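**Lenbridge, 7th June**

I spent the morning at the Savetti test kitchen in Lenbridge, where a robot arm started taking shifts at the counter in May, and I came away more interested in the people than in the arm (though I could've watched the arm all day!).

Savetti makes breakfast boxes for offices, 2000 of them a week, and every new menu gets tried out here first. That used to mean somebody standing at a counter doing the same small move over and over. One of the cooks told me she once moved slices from board to tray 144 times before lunch, and her wrist let her know all about it that night.

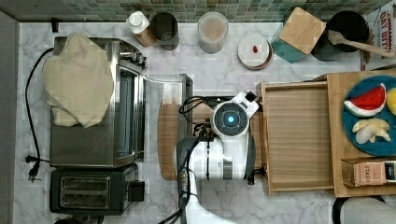
These days the cooks set up the counter, decide what goes where and let the arm handle the repeats. It came through Janjua, the equipment supplier over in Skimthorpe, and the kitchen crew got 135 hours of paid training between them. Two of the cooks now write the arm's routines themselves, with a pay bump to match – I asked twice to make sure.

Not everybody's sold. The early shift used to be the chatty one, and with fewer hands needed it's gotten pretty quiet. One guy who's been there for years said he misses the radio arguments more than he misses the work. Fair enough! There's also a lot more wiping down and resetting between runs, and so far that job lands on whoever's closest.

Savetti says no jobs have been cut and none will be this year. The next trial is a run of 200 breakfasts later this month, and the cooks get to pick the menu.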